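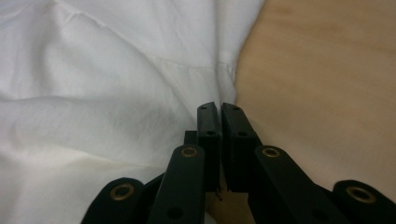
Stellia build: frequently asked questions
Last updated April 12, 2026

Stellia is the hand-held gripper we have been building at the Sitlow shared workshop since January. The questions come from people who stop by the bench or write in after reading the build log. Answers are by Anoma Sivakumar unless marked otherwise.

Will it fold my laundry?
No. You hold it in your hand and close it on things. A person wearing an oven mitt could fold your laundry faster. The plan is to record people handling cloth with it and see whether an arm can copy any of that later. I have read plenty of claims that this works well, and I'd like to see it work on my own bench before I repeat them.

Why start with cloth, then?
A wooden block tells you almost nothing. Any two fingers that close will pick up a block. A thin white sheet lying half on the table will fold under, slide away or come up with three layers when you wanted one. If the gripper is bad, cloth shows it in the first few minutes.

Can it pick up a single layer?
Sometimes. At a free edge, with the fingers coming in low, I get one layer more often than not. In the middle of a heap it grabs whatever it likes. I don't have a success rate to give you and I'm suspicious of builders who post one after an afternoon of trying.

Why do the fingers have flat faces?
They're easy to make and easy to replace. Tjoa wants soft pads glued on and may be right. My objection is that pads wear, and then you can't tell whether a bad grip is the design or the glue. We'll try pads once the bare fingers have been tested properly.

Isn't the linkage more complicated than it needs to be?
Probably. A pair of sliding jaws on a rail would have fewer pivots, and every pivot is a place for slop. I went with linkage arms for the wide opening. The brass-colored rings at the joints are there to take the wear, and I check them for play every 2 hours of use. So far I wouldn't call the result good, only acceptable.

What did it cost?
Parts came to $35, leaving out the camera, which I already owned. It also leaves out the arms I broke and remade, so treat that number the way you'd treat anyone's hobby budget.

Do I need to know how to program?
Not to build it. To do anything with the recordings, yes, and that part takes far longer than the hardware. People keep telling me the software is nearly automatic now — they are usually not the ones running it.

Can I borrow it?
Members can, at the bench. It doesn't leave the building. Loosen nothing, please, and put it back with the fingers open.

Are you working with the group in Skunthorpe?
We swap notes. Their version is heavier and they are more hopeful than I am.

When will it go on an arm?
No date. Ask again when the joints stop loosening.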